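Checking a gripper model before you buy the gripper

Workshop tips, bench automation section
By Felicja Adamczyk

A two-finger gripper for a small bench arm costs enough that it pays to try it in simulation first. Most sellers offer a model file, and the free simulators will load one in an evening. The tips below come from comparing two grippers, the Harham and the Hutley, for sorting hardware into bins at the Nanddale shared shop. The arm is the same for both.

Start with an empty world. Leave out the bench, the bins and the screws. Load the gripper alone, put the virtual camera at the wrist looking out along the fingers, and open the jaws. Faults in the model are easier to find with a plain background.

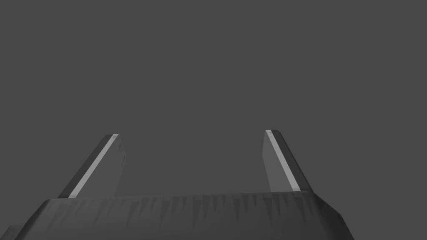

Wrist view in simulation, jaws open, nothing loaded but the gripper.

Check the units. Model files come in millimeters or meters, and a wrong guess gives you a gripper the size of a barn or one you can't find at all. Measure the jaw opening in the simulator and compare it with the data sheet.

Look at the shading on flat parts. Saw-tooth streaks on the housing usually mean the surface normals were exported badly. They do no harm to grip tests, which use the collision shape. They can matter if you plan to train or tune a vision program on the rendered pictures. Recalculate the normals in any mesh editor and export again.

Turn on the collision view. A finger that looks flat may be wrapped in a rounded hull that sticks out past the pad. The Hutley file had this fault and would not close fully on a thin washer until the hull was replaced with a plain box.

Move one joint at a time. Send the left finger a small command, then the right. If only one moves, the mimic joint is missing or was dropped on import.

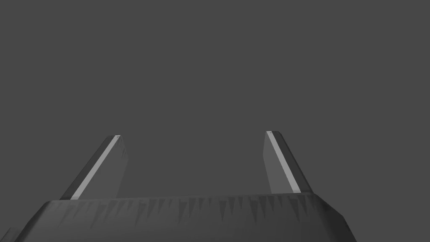
Once both fingers follow commands, run the open and close cycle 200 times with no load and log the final finger position each time. The numbers should repeat. If they drift, lower the time step before you blame the model. At the default step the Harham drifted in 39 cycles; at half the step it drifted in 2.

Add one part only after that. A plain block is a good first choice. Set its weight from a kitchen scale and leave friction at the default. Close, lift, hold, lower, open. Change friction next, then weight, and write down each change – a log with two changes on one line is no use later.

Keep the camera fixed between grippers. Save its position relative to the wrist flange and load the same values for each one. Achilleas Konstantinidis moved his between runs and had to repeat 27 of them.

Controller settings: use position control for opening and force-limited control for closing. Start with a low force limit and raise it in small steps until the part stops slipping. Note that value for each gripper and compare it with the rated force on the data sheet.

Name files by gripper, part and run number. Store the corrected model with the log. Notes on wiring the Arthur controller to a real arm are on the next page.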